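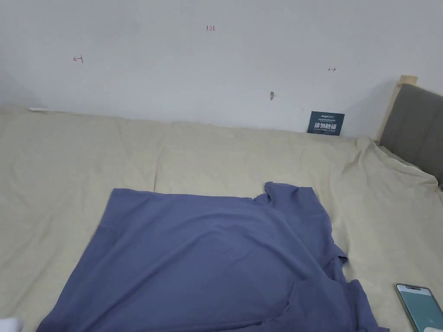

A bed sheet should be judged by its fiber first and its thread count second, a reader wrote to the Narken household guide in July, and most textile references take the same view. The bed sheet is a rectangular piece of cloth laid over a mattress, or between the mattress and the blankets.

Types

A flat sheet is a plain hemmed rectangle. It may serve as the bottom sheet, with its edges tucked under the mattress, or as the top sheet, which lies between the sleeper and the blanket. A fitted sheet has elastic along its edge or at its corners and is used only on the bottom. In homes where a duvet with a removable cover is used, the top sheet is often left out.

Materials and weave

Cotton is the most common fiber. Linen, silk, bamboo rayon and polyester blends are also sold. Percale is a plain weave with a crisp feel. Sateen has more threads floating on the face of the cloth, which makes it smoother and more likely to snag. Flannel is brushed to raise a soft nap and is sold mainly for winter.

Thread count

Thread count is the number of threads, lengthwise and crosswise, in one square inch of cloth. Some sellers count each strand of a multi-ply yarn separately. A Hileck sheet labeled 573 was later relabeled after a trade complaint over this method. The Evia mill, which supplied the cloth, now prints the ply beside the count.

Care

Cotton sheets can usually be machine washed and tumble dried on low. Villaseñor, a linen maker, advises a first wash at 32 °C for its dyed sheets and no higher than 57 °C for white ones. Bleach weakens cotton over time and can yellow some blends. Sheets dried in direct sun may fade.

See also

Duvet cover
Mattress pad
Pillowcase
Thread count

Last edited 13 Sep 2021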